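The Great Fridge Reckoning

2 December 2018

I had every intention of writing about the Christmas pudding this week. The fruit is soaking, the basin has been found (it was in the airing cupboard, of all places) and I'd even made a few notes. But then I opened the fridge to put the butter away and a jar of capers rolled out and landed on my foot, and so you are getting a post about the fridge instead. The pudding will have to wait its turn.

We've had the grey fridge since June, when we moved into the flat in Stelthorpe, and I was so pleased with it at first! The old one at Bestley was a squat little thing that hummed all night and froze the lettuce. When the new one arrived I wiped every shelf, lined up the milk and the juice as if somebody were coming to inspect them, and told Aleksi we would keep it like that. You can guess how long that lasted.

The door is where it always goes wrong for me. Shelves I can manage, more or less, as things on a shelf stay where you can see them. The door is where I put anything I'm holding when the telephone rings. Mustard, half a lemon, nail varnish once (my mother swears by it), and three separate jars of mint sauce, all opened, from three separate Sunday lunches. I threw out two of them and smelled the third for quite a while before it went the same way.

So I took it all out and put it on the white table, which was handy, being right next to the fridge. I do want to say a word in favour of that table. It came from Angeliki Psarras, who was my neighbour for years and who was moving in with her daughter, and it has its scuffs and smudges that no amount of cream cleaner will shift. I've stopped trying. It has had pastry rolled on it and a sewing machine dragged across it, and I think it's allowed a few marks by now.

Then the washing up. I did the door bins in the sink with warm water and a spoonful of bicarbonate of soda, and left them to drain on a tea towel while I had a sit down and a biscuit. If you've never taken yours out, give it a go, they usually lift straight up with a bit of a wiggle. Mine had a sticky ring in one corner that I believe was maple syrup, though we haven't bought maple syrup in ages, so I don't like to think about that too much.
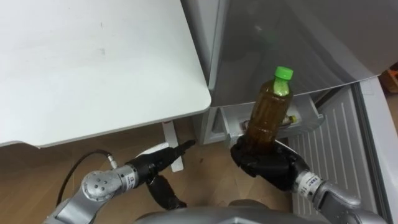

Cold tea is the one thing we always have in, and it took me a while to come round to it. Sayaka Higuchi, who I used to share a desk with, drank it all year long, straight from the bottle, no sugar and no milk, and I remember thinking it was the saddest drink I'd ever seen. Then one hot afternoon she gave me a cup of hers and I've been buying it ever since. Aleksi still says it tastes like something you'd water a plant with, but I notice the level goes down when I'm out.

My rule now (and I've had rules before, I know) is that drinks get the roomy part of the door and they stand up. Anything small enough to tip over goes with its own sort. It's the little bottles that cause all the bother, they lie down the moment you shut the door and then roll about behind the big ones until you forget you own them. I've been looking out for a narrow sort of tray to keep them in. Umut Akbulut at the hardware shop thinks he can order one in, but he also thought he could order in my tap washers, and I'm still waiting for those.

Eggs are back on the middle shelf. I know there's a place for them in the door but I've never liked them being swung about. Cheese has moved to the drawer, in the tin with the lid. The pickles have gone down from seven jars to four, after a frank discussion with Aleksi, who is sentimental about beetroot.

I finished by going over the floor, as I'd dripped all the way from the sink and back again. I do love a wooden floor but it shows every splash, and I was down there with a cloth for longer than I'd meant to be, finding peas.

Anyway, the butter is in, the capers survived and my foot is fine. If any of you have a good use for the best part of a jar of capers, do leave me a comment. Nusrat Bhutto has already suggested fish pie, which I might try on Aleksi before the end of the week, and I promise the pudding is next.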